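Skondari Users' Forum > Teleoperation and Demonstration > Simulated household tasks

Topic: Recording door tasks by remote control: one operator or two?

d_amaral (moderator)
Posted Sat 15 June
Members are invited to comment on the draft guidance for door tasks before it is adopted. The present wording asks that a single operator control both arms throughout, using the paired hand controllers, and that each demonstration end when the base has passed the threshold. Replies should refer to the draft by paragraph where possible.
Duarte Amaral

kullov_lab
We support paragraph 2. Our group recorded 610 demonstrations in the Kaltitar house model with one operator on both arms and a foot pedal for the base. We discarded those in which the operator paused for longer than 12 seconds, as the pauses were being learned along with the movement.

antunes_training
We must register our disagreement with paragraph 2. New operators at Antunes find it difficult to steer the base and hold a gripper near a lever handle at the same time. We would ask that a second person be permitted to drive the base. The demonstrations we have collected in this manner are smoother, and training a new operator takes 9 days in place of 30.

kullov_lab
With respect, smoothness is a poor measure. Two people must agree aloud on each movement, and the delay between arm and base then appears in the data. We had to exclude an entire batch for this reason.

antunes_training
The delay can be reduced by practice. We do not accept that it is present in every session, and we would be content for the files to be marked so that others may exclude them.

m_henley
May I raise paragraph 5, on the view given to the operator? It requires a level horizon. Our operators work from the robot's own view, tilted, and they adapt to it within a morning. The two views attached come from the hallway with the red walls, with both arms extended towards the doors.

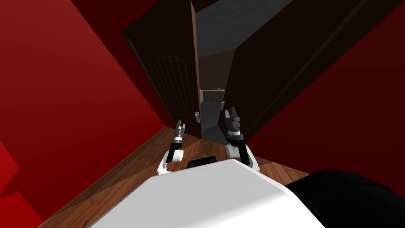
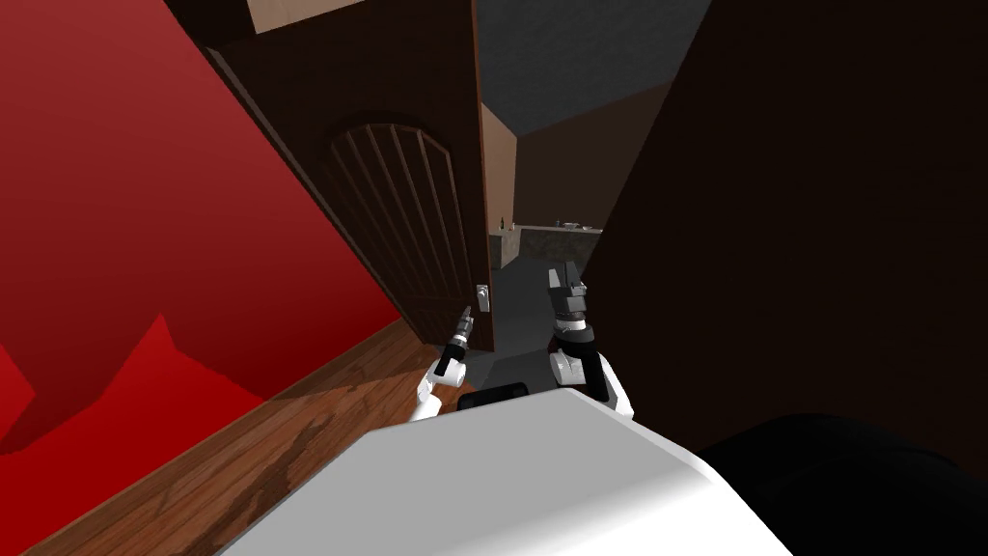

My concern is that a corrected view would show the operator something other than what the policy receives. If a person cannot judge the distance to a handle from the tilted view, it is better to learn this during recording than after training.

d_amaral (moderator)
Paragraph 5 was written with operator comfort in mind, following complaints of nausea. I am willing to replace "must" with "may", provided that the chosen setting is stored with each file.

m_henley
That would be acceptable to us.

antunes_training
Agreed on paragraph 5. We maintain our objection to paragraph 2 and ask that it be recorded.

d_amaral (moderator)
It is so recorded. Paragraph 2 will remain open for comment until the end of June. Antunes and Kullov are each asked to supply a small set of recordings of the same door, made with the same starting position, so that the two methods may be compared.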